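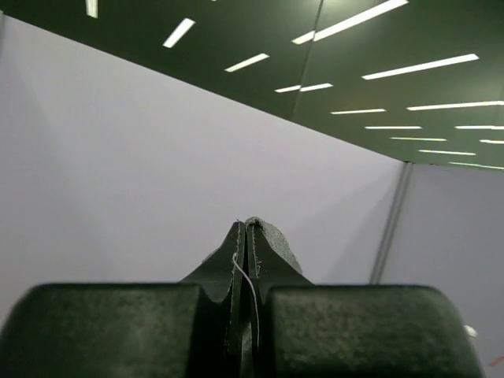

¿Techo verde oliva oscuro con tiras de luz blancas en una sala de trabajo? Dudas antes de pintar

Publicado por Setareh Arabzadeh en Pintura e iluminación interior

Hola a todos, y perdonad de antemano el rollo, que cuando me pongo a escribir no paro. Llevo desde marzo dándole vueltas al techo del local que tengo alquilado encima de la papelería Omis. Es una sala grande y alargada donde damos talleres de encuadernación, con las paredes de un gris muy claro, casi blanco, que no pienso tocar porque están recién hechas. El techo, en cambio, es de paneles y está de un blanco amarillento que me pone triste cada vez que entro.

Mi idea es pintarlo de verde oliva, oscuro y muy mate, y repartir por él tiras de luz blancas estrechas, empotradas, todas sueltas en vez de en una línea continua. Lo vi así en una cafetería y me quedé enamorada, estuve más rato mirando hacia arriba que tomándome el café. En el presupuesto me sale la iluminación por 2.575 euros, montaje incluido, y antes de decir que sí quería preguntar tres cosas:

¿Se me va a «caer» el techo encima con un color tan oscuro?
¿Hay que disimular las juntas entre paneles o se pueden dejar vistas?
¿Pasa algo si una tira cruza una junta? El instalador me pone mala cara cuando se lo digo.

Gracias de corazón a quien se anime a leerlo todo.

Respuestas

Abbasi_interiores

¡Hola, Setareh! Qué proyecto más bonito. Te cuento lo que sé, que algo de esto he hecho (y alguna pata he metido también, ya te lo digo).

Lo de que un techo oscuro aplasta la habitación depende muchísimo de la altura y de las paredes. Con un gris claro en las paredes vas bien, y lo que más te va a ayudar es que el encuentro entre los dos colores quede limpio, una recta perfecta de punta a punta. Si esa línea baila, en un techo blanco no se entera casi nadie, pero con un verde oscuro contra un gris casi blanco se ve desde la puerta. Usa cinta buena, pasa antes una mano finita del color de la pared por el borde de la cinta para sellarla, deja que seque y luego ya el verde. Retira la cinta cuando la pintura esté todavía un poco tierna, tirando despacio y en diagonal.

Mate, sí, lo más mate que encuentres. Con luces empotradas, un satinado te marca cada pasada de rodillo y cada parche. Y no te quedes corta de pintura: compra todo de la misma partida y mezcla los botes en un cubo grande antes de empezar. Yo una vez terminé un techo con un bote de otra tanda y todavía me acuerdo del dueño señalándome la esquina.

Las juntas yo las dejaría. En un color tan oscuro y mate una junta fina se queda en una rayita muy suave, que hasta acompaña. Si las tapas con masilla y los paneles se mueven con los cambios de temperatura, en un par de inviernos tendrás grietas, que son bastante más feas que una junta recta.

Un abrazo y enseña el resultado, por favor.

Wokel

Sobre la tira que cruza la junta, tu instalador tiene algo de razón. Poder se puede, pero hay que preguntarle al fabricante del panel si permite cortar en el borde, porque algunos apoyan justo ahí y los debilitas. Además, si un panel queda un pelín más bajo que el otro, la tira se verá como partida en ese punto. A mí no me molesta, la verdad, le quita rigidez al conjunto. Si a ti te molesta, desplázala un palmo y listo.

Pide que todas las tiras tengan la misma temperatura de color y que sean del mismo lote. Y una cosa más: sobre un verde intenso el blanco puede parecer un poco verdoso según desde dónde mires. Haz una prueba con un panel pintado y una sola tira, y míralo por la tarde, con las ventanas ya a oscuras, antes de encargar el resto.

Para encuadernar yo añadiría flexos en las mesas. Un techo oscuro devuelve muy poca luz y para coser cuadernillos la vais a echar de menos.

givico34

yo lo dejaba blanco, la pintura oscura coge polvo y se nota todo. suerte

Setareh Arabzadeh

¡Mil gracias a los tres! Abbasi, me apunto lo de sellar la cinta, no lo había oído nunca y me parece una maravilla. Wokel, no había caído en los flexos y tienes toda la razón, que además hay alumnas que ya se quejan ahora con el techo blanco. Givico, tomo nota del polvo, aunque me temo que el verde ya me ha ganado.

Voy a pintar un panel suelto de prueba y a pedirle al instalador que me preste una tira. Le preguntaré también por lo de los bordes de los paneles, y en cuanto sepa algo lo escribo por aquí.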